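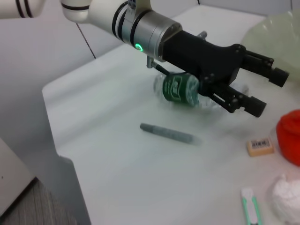
About us

Hello, I'm Na-rae, and I tidy tables for a living. Desks too, and kitchen worktops, and that shelf by the front door, but it began with tables and it's still mostly tables. If you've ended up on this page you've probably got one at home or at work that you can't put a plate down on. Welcome! You're among friends.

Terthorpe Tidying is me, Na-rae Kang, and my business partner Raghavendra Mudaliar. We work in people's homes and in small offices all over Plundon and out as far as Tarirthorpe (further if you'll put up with us arriving a bit late, the road is what it is).

How it started

I used to run the office for a firm of surveyors. Lovely people, terrible surfaces. There was one long white table in the middle of the room where everybody was meant to eat lunch together, and in all my time there I think we managed it twice. It had drinks bottles on it, pens, a cutter someone had opened a parcel with, half a bag of cotton wool from the first aid box, somebody's scarf. One August, when it was quiet and half the office was away, I cleared the lot and gave every single thing a place to go back to. Then I labelled the places, and I'm afraid I rather enjoyed myself.

When the others came back they ate lunch at it. They carried on eating lunch at it, too, and a couple of them asked whether I'd come and do their kitchens. I said yes to the first kitchen for a bottle of wine and a lift home. By the fourth I was charging.

Raghavendra came along a bit later. He'd spent years in the stockroom of a stationery wholesaler and he knows where things like to live, if that makes sense. I'm the one who chats and makes the tea and asks why you've kept it. He's the one who has quietly built you a drawer while we were talking.

What we do

We come round, we look at the table, and we start with whatever's on it. I don't bring a questionnaire and I won't ask you to hold your stapler and think about your feelings. We pick things up one at a time and decide where they're going. Most of what we find is small and ordinary and perfectly useful, it just hasn't got a home. Markers are the classic. They wander off from the whiteboard and turn up beside the fruit bowl, and then you buy another pack.

A few things we've learned and now do in every house:

Bottles go first. They roll, they take up more room than anything else, and once they're upright or in the recycling you can see what you're dealing with. Rinse them if you're keeping them.

Knives and cutters come next, blade in, and they go in a lidded box or a drawer. Always the same drawer. I don't mind which one you choose, but I'm quite bossy about you choosing it, especially if there are children about.

Pens, markers and rubbers go together in one pot or tray near where you write. We test the markers on the back of an envelope. Dried-out ones don't get a second chance with Raghavendra, although I've been known to plead.

Soft things (hats, odd gloves, cotton wool, a bit of knitting) want a basket of their own, off the table altogether. They spread out and cover everything else up. You'd be amazed how often the lost keys are under a hat.

Then we wipe down. A white table is a joy when it's clean and shows every last ring when it isn't, so we'll leave you a cloth.

The Son box

People do ask about this so I'd better explain! The Son is our own sorting box, a shallow wooden tray with a lift-out middle. Raghavendra made the first one for a client whose table had a bigger wooden box on it already, and she said the small one looked like its son. The name stuck and we've never come up with a better one. We've now made 200 of them, all in his garage, and every one has gone to a table somewhere in the area. They're for the in-between things: the rubber, the spare pen, the label you've peeled off something and might need the number from. You empty it when it's full. If you want one without having us round, just drop us a line and we'll tell you how long the wait is.

Our tables so far

I keep a notebook, because I like a list. As of the last page it says 1,012 tables, counting repeat visits, and the repeat visits are some of my favourites. There's a family in Tarirthorpe who have us back before every big birthday. There's a dressmaker in Plundon who has two tables and swears that only one of them is ever untidy (she swaps which). We do a primary school staffroom as well, and I've never seen so many glue sticks.

Things we don't do

We don't throw anything out without asking. We don't do lofts, I'm no good on ladders. We don't take photos of your house for our own use unless you've said it's fine. And we won't tell you to buy a lot of matching containers. A jam jar holds pens beautifully. So does a mug with a broken handle, come to that, and it gives the mug something to do.

I should say as well that neither of us lives in a spotless house. Mine is decent downstairs. My own desk has, as I type this, a cold cup of tea on it, three pens and a roll of parcel tape, and Raghavendra would like it known that his desk is worse.

Coming to see us

We've got a small workroom in Plundon, up the stairs next to the dry cleaner's, with one big table where we run our drop-in mornings. Bring a bag or a box of the bits from your own table, tip it out, and sort it with us. It's good fun and rather noisy, and people end up swapping things. Someone always goes home with a better pen than they came with. There's a kettle and there are biscuits, and you can come back for the next one if you don't finish.

For a home visit, send us a message through the contact page and tell us which table, what tends to land on it, and whether there's a dog. Please don't tidy up before we get there! Everyone does it, and then we spend the first half hour getting it all back out of the cupboard.

Na-rae

Page last updated 2025-12-14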